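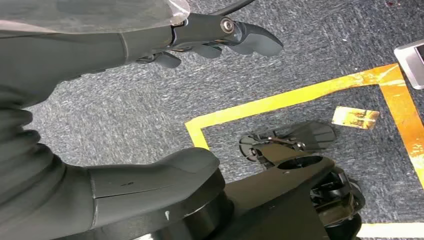 Yellow tape on the gray speckled carpet, Gorley building, Lernonby.

Carpet, tape, and a tray with too many compartments

I wrote last spring about moving into the shared floor at Gorley and said I would post notes once the layout had settled. It has mostly settled. The notes cover the floor marking, the tables and the small-parts tray, in the order in which they gave me trouble.

Floor marking first. The carpet is a commercial heathered gray with a coarse surface, and the color hides almost everything, including a dropped screw. It also gives tape very little to hold. Adhesive touches only the tops of the fibers, and a strip that feels secure when pressed down by hand will lift at one end by the following morning. I went through three kinds before keeping one.

The first was painter's tape. It came up cleanly and also came up whenever a chair crossed it. The second was a cloth tape from the supply closet, which held well and left a gum line that took most of an evening to get out with a citrus cleaner and a stiff brush. The third, the one in use now, is a yellow vinyl from Gauthier. The outline has been down since October. Two of its ends have been redone and the long runs have not been touched.

Procedure, for anyone with the same floor:

Vacuum twice, the second pass at right angles to the first. Brush the pile in one direction along the line where the tape will go. Snap a chalk line or stretch a string. Lay the tape without pulling on it. Vinyl that has been stretched during application will shrink back and lift at the ends, and I now think this caused most of my early failures. Press it down with a hand roller in short strokes, starting from the middle of the run. Leave it alone overnight.

Corners should be overlapped and not mitered. A miter on carpet opens up. For short repairs, cut a new piece and lay it next to the damage. Patching on top of a lifting end adds a ridge, and the ridge catches shoes.

I also recommend measuring the diagonals before committing. My first rectangle was out by 80 millimeters across the diagonals, which is enough to see from a standing position. I had measured all four sides carefully and had not checked a single angle.

Tables next. The room has two kinds, white ones and a light wooden one, with upright white partitions between some of the positions. I prefer the wooden one. Glare is lower, and small pale objects are easier to find on it than on a white top. The partition is useful for blocking the view sideways and does nothing measurable for noise.

My rule for any table here is that it has a side for liquids and a side for small parts, and the laptop goes between them. Coffee left, parts right. The arrangement costs some width. With a laptop open in the middle, the right-hand portion has to take the mouse, a phone and whatever is being sorted, and the phone usually ends up in the space where the mouse should move.

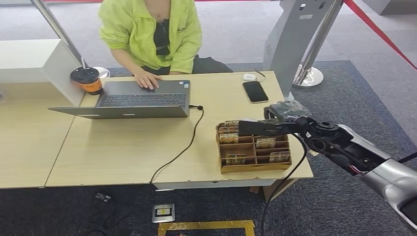

Cables are the weak point of that arrangement. Anything plugged into the right side of a laptop crosses the parts side on its way to the edge, and a loop of cable will drag a light object with it when somebody shifts the machine. Adhesive clips under the front edge would help. I bought a packet of them and they are in a drawer. A left-side port would also solve it, at the price of running the cable past the coffee.

The tray deserves its own section. It is a shallow wooden organizer with thin dividers making a grid of small compartments, bought from a shop in Braltby that was clearing out display fittings. I wanted it for small flat packets, the sort with printed fronts that slide under each other and disappear when kept in a pile. Standing them upright in separate compartments fixes this. Each can be read from above or from the front, and pulling one out doesn't disturb the next.

Some observations after a few months:

The compartments are slightly too large for a single packet, so one on its own leans. A strip of folded card behind it keeps it vertical. I have not fitted these everywhere and am unlikely to.

Leaving compartments empty is worth the space. When I filled the grid completely, each new item had to go on top of an existing one, and after a week the tray was a pile with walls. I now leave several open and treat a full tray as the signal to throw something out.

Labels on the dividers did not work. The top edges are thin, the labels curled, and I already knew where things were. I removed them after 4 days.

Position matters more than I expected. The tray was originally at the back of the table against the wall, and things were put down beside it instead of in it. At the front right corner it gets used. It also gets bumped, and a thin sheet of cork under the base would probably stop it from sliding. I measured the base for this and wrote the dimensions on a receipt that I no longer have.

Outstanding items. The tape at the end of the short side needs replacing, and the roll I have left is 7 meters, which is sufficient. The vacuum at Gorley has poor suction at the edges of the room, and I have asked whether the filter has ever been changed. I would like to try a lower-profile tape under the chair route, where the vinyl edge has started to collect lint.

If anyone has found a removable tape that survives casters on loop pile, the comments are open. Please include the width and how long it has been down.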